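Skandik Shelf System – Set-up Guide
Section 3: Assembling and anchoring the tall unit

This section covers the tall unit with five shelves. If you bought the low unit, go to Section 4. The corner unit uses the same side panels but a different base, so read the note at the end of this section before you start.

Last revised 20 Sep 2020. Units packed before July of that year came with the older wall bracket, which has one slot instead of two. The older bracket is safe to use, but the screw positions in step 12 will not match it. Contact Pedelbridge customer service for the earlier sheet.

Before you start

You will need a Phillips screwdriver, a tape measure, a pencil, a level and a drill with a bit to match your wall anchors. The hex key is in the hardware bag. Wall anchors are not supplied, as the right type depends on your wall.

Choose the spot first. The unit should stand on a hard, flat floor. On thick carpet it will lean forward slightly as the carpet packs down, and the feet will need adjusting again after a few weeks. Keep the unit at least 400 mm from a radiator or heating vent.

CAUTION: The tall unit must be fixed to the wall. Do not load any shelf until step 14 is complete.

CAUTION: Two people are needed to raise the unit in step 9. Keep children and pets out of the room until it is anchored.

Unpacking

1. Open the long carton along the top seam. Do not cut down the middle, where the blade can reach the panels.

2. Lift out the panels and lay them on a blanket or on the flattened carton. Leave the protective film on the front edges for now.

3. Check the hardware bag against the list on the back cover. Keep the bag labeled W separate. It holds the wall bracket and its screws and is not used until step 11.

Note: If a part is missing or damaged, do not return the whole unit to the store. Quote the part number and the four-digit pack code printed on the carton label (for example, 3,813 is written there as 3813), and the part will be sent to you.

Building the frame

4. Lay the left side panel flat with the drilled holes facing up. The end with the two larger holes is the bottom.

5. Push wooden dowels into the small holes in the top panel, base panel and fixed middle shelf. They should go in by hand or with a light tap. If a dowel sticks out more than the others, take it out and clear any dust from the hole.

6. Stand the base panel, middle shelf and top panel upright in the left side panel. Fit one connecting bolt in each position and turn it with the hex key until it just grips. Do not tighten fully yet.
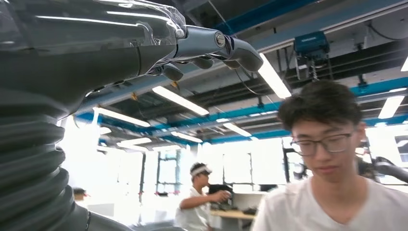
7. Lower the right side panel onto the three upright panels. Start at the base and work toward the top, guiding each dowel into its hole. Fit the remaining bolts, again only until they grip.

8. Slide the back panel into the groove from the top end, white face toward the front of the unit. It should move freely. If it binds halfway, a bolt is too tight on one side. Loosen it a quarter turn and try again. When the back panel is fully home, tighten all the bolts in the order shown on the inside cover.

Note: The back panel keeps the unit square. Do not leave it out to make room for cables. Use the cable cutout kit, sold separately, or drill a hole no wider than a coin near the bottom corner.

Raising and leveling

9. With one person at each side, tip the unit up onto its base. Lift by the side panels and not by the middle shelf. Check the ceiling height before you tip. The unit needs about 9 cm of clearance above its standing height.

10. Move the unit to its final place. Put the level on the middle shelf and turn the feet until the bubble is centered from side to side, then from front to back. Each foot should carry some weight. If one spins freely, screw it down until it touches the floor.

Anchoring to the wall

11. Take the bracket from bag W and fix it to the underside of the top panel with the two short screws.

12. Mark the wall through both slots with a pencil, then move the unit forward – again with two people – and drill at the marks.

CAUTION: Check for pipes and cables before drilling. If you are not sure what is behind the wall, ask a qualified installer.

13. Fit your wall anchors. For drywall, screw directly into a stud if one lines up with either slot. Where no stud lines up, use anchors rated for hollow walls. For brick or concrete, use plugs of the type recommended for that material. Adhesive strips must not be used in place of screws.

14. Push the unit back, drive the long screws through the slots and tighten. Pull gently on the front of the top panel. There should be no movement at the wall.

Fitting the loose shelves

15. Push four shelf pins into the side panels at each height you want, making sure all four are in the same row of holes. Rest the shelf on the pins and press down at each corner.

16. Peel off the edge film, starting at a corner and pulling back slowly. Any glue left behind will come off with a damp cloth and a little dish soap. Do not use solvent or a scouring pad.

Note for corner units: follow steps 1 to 8 using the Sutcliffe base in place of the standard base panel. The Sutcliffe base has three feet. Level the front foot last.

Load limits for each shelf are given in Section 5. Heavy items belong on the base panel and the fixed middle shelf.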